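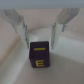 Block Table News

What a month for the block table! If you haven't stopped by the activity room lately, please do, and give yourself more time than you think you'll need. I went in on Wednesday to drop off some paper and stayed until they turned the lights down.

The big news is that the sorting is finished. We now have 2,030 little cubes, every one of them checked, wiped and put in a labeled drawer. That includes the 719 that came over from the Kurau Street playroom when it closed, which were in much better shape than any of us expected (a few had old tape on them, and one drawer smelled strongly of crayons for a week). Letters are in the top drawers, numbers and odd marks below, and the very dark purple ones have a drawer to themselves so people can find them. They look almost black until you get them next to something that really is black, and the children love them.

The cork has been a hit too! It's quiet, for one thing. Anyone who remembers the old tabletop on a rainy afternoon will know what I mean. A cube stays where you put it, and the bright colors look wonderful against that warm speckled tan.
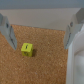 One of the yellow cubes on the cork.

Bernice Korletey has worked out a new game for the yellow cubes and it has completely taken over. She calls it Muli. You set one cube down in the open, everyone gets a quick look, and then you have to say what's on the sides you couldn't see. Two rounds and you're hooked. Players from age 9 up have been keeping their own score sheets, and the younger ones mostly shout, which works just as well. Bernice has written the rules on a card and taped it inside the cupboard door. If you come up with a variation, add it at the bottom in pencil.
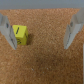

We're also starting a word hour for the letter cubes. Come at 4 in the afternoon, any Wednesday, and bring a word you like. It can be in any language! Last time we had a grandmother and her grandson spelling out the names of every street they'd lived on, and they ran out of the letter E before they were even halfway. So yes, if you have spare E's at home, we'd be very glad to have them.

A few small things. Please put cubes back in the drawer they came from, even if the drawer looks full. Drinks stay on the windowsill. And the Sidura tray is still missing its lid, so if it went home in somebody's bag, just leave it by the door.

Next month: the Clornon puzzle swap, plus a first try at a tower afternoon for grown-ups.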